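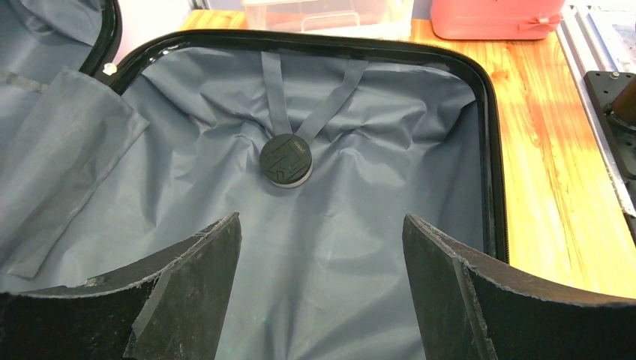 Open suitcase with a blue-grey lining.

The letter before the claim deserves more attention than the hearing

By Berwyn Kneath
July 2025

216 shares | 14 comments

Public discussion of the civil courts tends to concentrate on the hearing: how long parties wait for it, where it is held and whether it takes place in person or by video. These are proper questions. They concern, however, the last stage of a process whose outcome has often been settled months earlier, when one party wrote to the other to say that money was owed and the other put the letter in a drawer.

It is my contention that the letter before claim should be treated as a formal document, with a prescribed form and a prescribed vocabulary, and that a claimant who departs from that form without good cause should bear the expense of doing so. At present, a great deal is said about the exchange of information before proceedings and very little about whether the person receiving that information can understand it.

The Grevance Advice Service, with which I have been associated for some years, recently reviewed the files of 2,791 people who had sought help with a low-value civil dispute. In 1,162 of those files the client had received a letter before claim and had not replied to it. Advisers recorded the reason wherever one was given. Fear appeared often, as one would expect, but the most frequent explanation was that the client had not recognised the letter as something requiring an answer. Many believed it to be a reminder. Several took it for advertising.

It would be easy to attribute this to carelessness. I would invite anyone inclined to that view to read the letters. One ran to six pages and reached the sum in dispute on the fourth. Another gave two different dates for a response, in separate paragraphs, and warned of consequences if "the said date" were missed. A third had been sent to a tenant by the agents of a former landlord and used three names for the same company, none of which the tenant had seen before. Each had presumably been approved by somebody with professional training.

Prys Dafis, who supervises the service's debt and consumer work, has long argued that the fault lies in the number of purposes such a letter is asked to serve. It must notify the recipient, satisfy a court that notice was given, protect the sender's position on costs and, in many cases, apply pressure. The first of these is the only one that concerns the recipient directly, and it is commonly the one to which the least space is given.

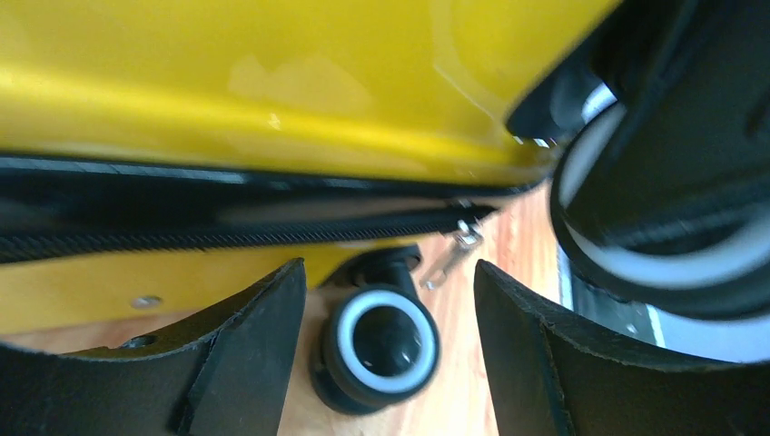 Zip and pull on a yellow hard-shell case.

A prescribed form would correct that imbalance. I would suggest a single front page stating who is claiming, what is claimed and why, the date by which a reply is required, and what a reply may say. It should offer the recipient the choice of agreeing the claim, disputing it in whole or in part, or asking for more time to obtain advice. The sender would remain free to attach whatever argument was thought necessary behind that page. Nothing of legal substance would be lost.

Three objections are usually raised, and they should be answered fairly.

The first is that standard forms encourage standard claims, so that bulk creditors would find it easier still to issue in volume. I accept that the risk exists. Bulk creditors, however, have templates already. The party who lacks one is the sole trader or the private individual, who must either pay for a letter or compose one from guesswork. Elis Bowen, a retired district solicitor who read an earlier version of this essay, pointed out that poorly drafted letters from individuals are among the commonest causes of wasted time at a first hearing. A form would assist those writers as much as it assists those who receive their letters.

The second objection is that courts already have discretion to penalise unreasonable conduct before proceedings. They do. In small claims the power is seldom invoked by unrepresented parties, who cannot be expected to know of it, and a judge with a full list has limited time to examine correspondence that neither side has raised. A discretion which depends on the weaker party asking for its exercise offers that party rather little.

The third objection is cost. Siobhán Moriarty has put this to me with some force on behalf of small firms, observing that each new procedural requirement is absorbed without difficulty by large practices and felt keenly by those with two fee-earners and a part-time secretary. Her concern is a serious one. My answer is that a single page, issued free of charge and unchanged for a reasonable period, ought to impose less work than the present position, in which each firm maintains its own wording and revises it whenever a decision goes against somebody.

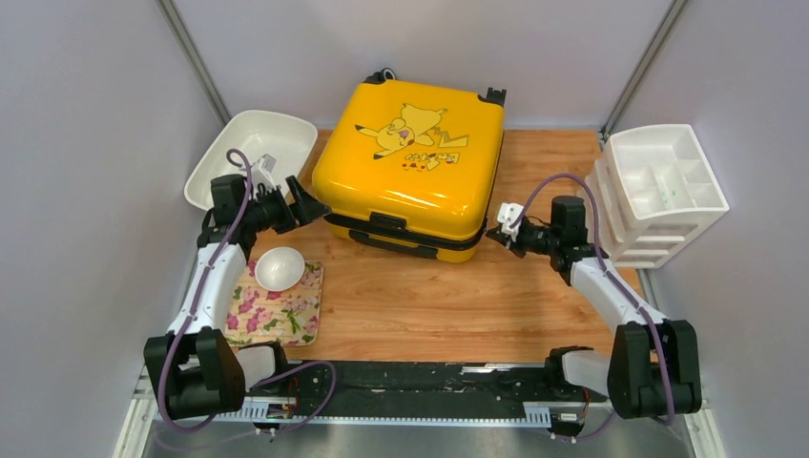
There is also the matter of what follows a missed letter. A defendant who has not replied before proceedings is, in our experience, considerably less likely to respond to the claim form itself. Judgment is entered in default, and the defendant may learn of it only when refused a tenancy or a telephone contract. An application to set the judgment aside then has to be made, a fee found or a remission sought, and evidence prepared concerning post that arrived a year before. Arwel Gethin, who handles these applications for the service, estimates that up to 1,818 adviser hours were spent on them during the period of the review. Those hours were not available for housing or employment clients.

I do not suggest that a better letter would prevent every default. Some recipients will have moved, and some will decline to engage whatever they are sent. Addresses are a separate problem, and the duty to verify them before issue ought to be considerably stricter than it is. Nor would I support any proposal that shortened the time allowed for a reply in exchange for a simpler form. Thirty days is a modest period for a person who must first find an adviser with a free appointment.

The service intends to publish its suggested front page in August, together with the anonymised findings on which this essay draws. Practitioners who act for claimants are particularly encouraged to comment on the wording of the section on disputed sums, where our own advisers have been unable to agree.

14 comments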